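A Pale Bench: Eirlys Ruddock on Work Surfaces

Eirlys Ruddock has set up packing and sorting benches for small parts suppliers for most of her working life, and for the last several years she has run the bench rooms at Kindlow, which repairs and ships spares for sewing and knitting equipment. We spoke in December, in the afternoon, when the first shift had left and the second was still putting its coats away. The subject was work surfaces, and in particular their color.

Kindlow's old benches were dark gray. Ruddock replaced them in stages with a pale top, close to white, and the reason she gives is contrast. "Most of what we handle is steel, black oxide or dark plastic," she said. "On a dark top you find a small screw with your fingers. On a light one you find it with your eyes, and you don't have to stop moving."

She does not recommend pure white. Under strong overhead lamps a glossy white top throws the light back at the person standing over it, and after a couple of hours people begin to tilt their heads or shift the work to one side. Kindlow uses a matte finish in an off-white that the supplier, Belkadi, sells for drafting tables. "You want pale and you want dull," she said. "If you can see the shape of the lamp in the bench, it's the wrong bench."

Lighting was changed at the same time as the tops, which she now regards as a mistake in method. With both altered together, there was no way to say which had done more. The record they have covers a single month before the change and a single month after. In the first, the room logged 633 mispicks, meaning a wrong part or a wrong count in the bag. Ruddock would not let me print the second figure without the first month's volume beside it, and the first month's volume was never written down. She still has the sheet pinned up by the door as a lesson in record keeping.

What she can say is that searching has gone down. Dropped parts used to be swept up at the end of the shift and sorted from the dust. The bin for these was emptied once a week and its contents were checked against the shelf labels, a job that took one person a full morning. It now takes until the first coffee.

I asked about keeping a light surface clean. She answered at some length. The daily routine is a damp cloth with a drop of dish soap, then a dry cloth, working from the back edge to the front. Oil marks are taken off with Fikix, a citrus cleaner, put on the cloth and never poured on the bench. Pencil comes off with an ordinary eraser. Ink does not come off, and pens are kept at the label station -- a rule that is broken about as often as it is kept.

Scratches are a separate matter. A pale matte top shows dark rub marks from metal, and new staff tend to scrub them with a rough pad. "Then you have a shiny patch," Ruddock said. "The rub mark would have come off. The shiny patch is there for good." She issues soft cloths only and has removed the rough pads from the supply cupboard.

The other half of her method is empty space. Each bench at Kindlow has a working area in the middle with nothing stored on it. Trays stand to the left, bags to the right, and anything that belongs to neither goes on the shelf below. The middle is 27 inches wide. She arrived at that by watching people work on wider benches and noting where their elbows stayed. "Give someone four feet and they'll use two of it and store lunch on the rest," she said.

There are nine benches in the main room. Eight follow the plan. The ninth is kept for returns and has a raised lip along the front, so that opened boxes can be tipped out without the contents going on the floor. It was built in-house after a return of knitting machine needles was emptied onto a flat bench. The order was for 2,187 needles, in three sizes, and sorting them took two people the rest of the day.

Drawer inserts and trays come from Jakimeck, in a mid-blue. Ruddock had asked for white to match the tops and changed her mind when the samples arrived. A white tray on a pale bench has no visible edge from standing height, and people set parts down half on the rim. Blue gave an edge. Green would have done as well, in her view, and so would any color that is clearly darker than the bench and clearly lighter than the parts.

For someone with one bench at home and no budget, her advice was modest. A sheet of pale matte board laid over the existing top will do for light work, held at the corners with tape. Put the lamp to the side opposite the writing hand. Clear the middle before stopping for the day, including the tools. She was asked whether she does this at home and said that her own kitchen table is dark oak, that she repairs clocks on it, and that she has lost a good many pins.

The next change at Kindlow will be the label station, which still has its old gray top. She intends to leave the lamps alone this time and count for a month first.

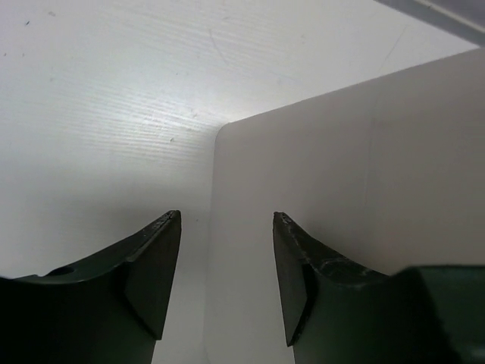 Comments

tessa_m: We did the same with an old door painted off-white. Eggshell paint marks very easily, so put a clear matte coat over it if you go that way.

Harmon: What does she use under the benches for standing? My back gives out long before my eyes do.

quiltroom: The point about white trays is right. I put a strip of dark tape around the rim of mine and stopped knocking bobbins off.

Harmon: Thanks, I'll try the tape on mine too. Still curious about mats.

R. Odell: Would have liked to see the second month's number anyway.

Related

Shelf labels that can be read from the aisle
Sorting mixed screws without a gauge
Side light or overhead light for close work
How to re-cover a worn bench top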